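Enceintes de bibliothèque : l'Uvik 14 remet le petit format à l'honneur

Une paire d'enceintes compactes, un amplificateur de 50 watts, deux mètres de câble : il y a des soirs où je me demande pourquoi on irait chercher plus loin. L'Uvik 14, conçue et assemblée dans le petit atelier de Cuvutia à Istcombe, m'a rendu cette question délicieusement pressante. Je l'écoute depuis juin, et je n'ai toujours pas envie de la rendre !

Cuvutia s'est fait connaître par ses préamplis phono, des appareils un peu austères mais d'un silence de fonctionnement remarquable. Passer à l'enceinte acoustique, c'était changer de métier. La maison a choisi la voie difficile, celle de la charge close, avec un grave-médium en papier traité et un tweeter à dôme textile. Pas d'évent, donc, et un grave qui descend en pente douce au lieu de s'accrocher à une bosse flatteuse.
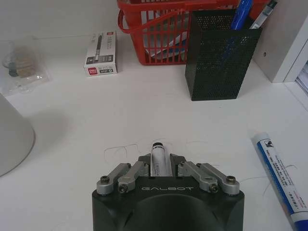
Sur le papier, la réponse s'arrête à 60 Hz. Dans ma pièce, la contrebasse a pourtant du corps, de l'attaque, et surtout une hauteur de note qu'on suit sans effort. Les amateurs d'orgue voudront un caisson. Les autres découvriront peut-être, comme moi, tout ce qu'un grave bien tenu libère plus haut : les voix respirent, les cordes frottées ont du grain, et le piano garde cette franchise un peu dure de la main gauche que tant de petites enceintes arrondissent. 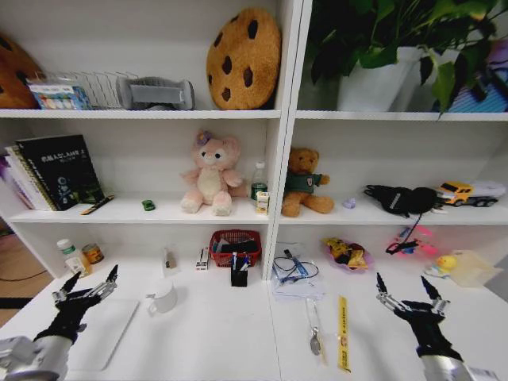 Reste le placement, et c'est là que la charge close fait merveille. L'Uvik 14 accepte de vivre près d'un mur, voire dans un vrai meuble, au milieu de la vraie vie. Une étagère blanche à séparation verticale comme celle de la photo, avec son gros coussin en forme de cookie appuyé contre le fond, ne me ferait pas peur : il suffirait de libérer un emplacement de chaque côté et d'amener les façades au ras du bord. J'ajoute toujours quatre pastilles de feutre sous chaque caisse, et je pince très légèrement les enceintes vers le fauteuil (très légèrement, j'insiste, car le tweeter est généreux).

Côté électronique, j'ai commencé avec l'intégré Kiss, son partenaire naturel au catalogue. Le mariage est superbe à bas volume, ce qui compte énormément quand on écoute tard. Avec un ampli à tubes plus ancien, j'ai gagné en matière dans le médium et perdu un peu de nerf sur les percussions.

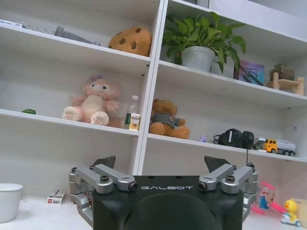
Le rodage demande de la patience. Les premiers jours, le haut du spectre m'a paru serré, presque pincé sur les cuivres, puis tout s'est ouvert et la scène sonore s'est étirée bien au-delà des caisses. À 800 euros la paire, grilles magnétiques comprises, je ne vois pas beaucoup de modèles qui donnent autant envie de ressortir un quatuor à cordes à minuit. La finition noyer est la plus jolie, la blanche est la plus discrète, et les deux sonnent exactement pareil à mes oreilles.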